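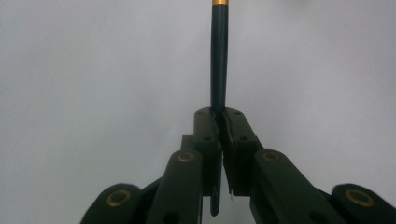 Folbridge stationery fair, 2020-09-08

What a day! I took bus 102 out to Folbridge as soon as the doors opened and still had to queue, with all 137 stands taken and everyone wanting to get at the paper first (me included). Ouazzani had brought notebooks sewn by hand, and I spent far too long stroking the covers before buying two.

Plosari's inks were next. The moss green dries darker than it looks in the bottle, and I love it! They let you try seven shades on the same sheet, so bring your own paper if you're fussy.

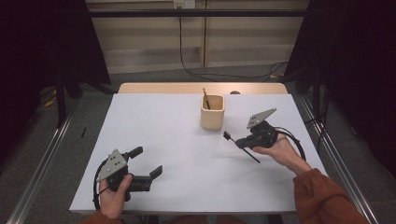

A square cream cup on a white-topped table.

After lunch (cheese roll, good, strong tea) I went to the Namidham talk on marbling, which ran over by half an hour and could have gone on longer for all I cared. Their next one is in November and I've already put my name down.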